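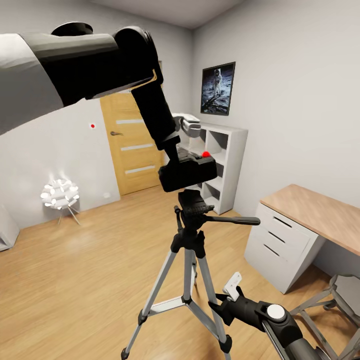

Do stage plays need live music? Most of them would be better with it, and I mean players the audience can hear breathing.

I came to this opinion at the Likberg, a playhouse with 88 seats and a stage you could cross in six steps. They had 2 musicians tucked beside the curtain, a cellist and a drummer, and I have never heard a pause land so hard! The drummer waited for the actor, the actor waited for the drummer, and all of us leaned in.

A recording can't wait. It starts on cue and runs at its own speed – the cast has to chase it. I've sat through some 200 plays, and the scenes I still carry around are nearly all ones where somebody was playing.
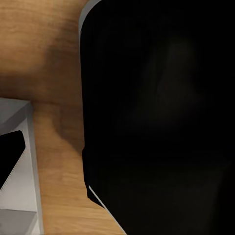 Wood grain and shadow.

Money is the usual objection, and it's a fair one. But one cellist is a long way from an orchestra, and small companies already find cash for projections that I've forgotten by the time I reach my coat.
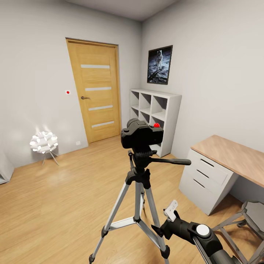
OKADLOW, 18 June 2026 – The Gorar company opens its new season in October, with a live score for every show. I've already picked my seat (left side, close to the drums), and I hope other houses steal the idea as fast as they can.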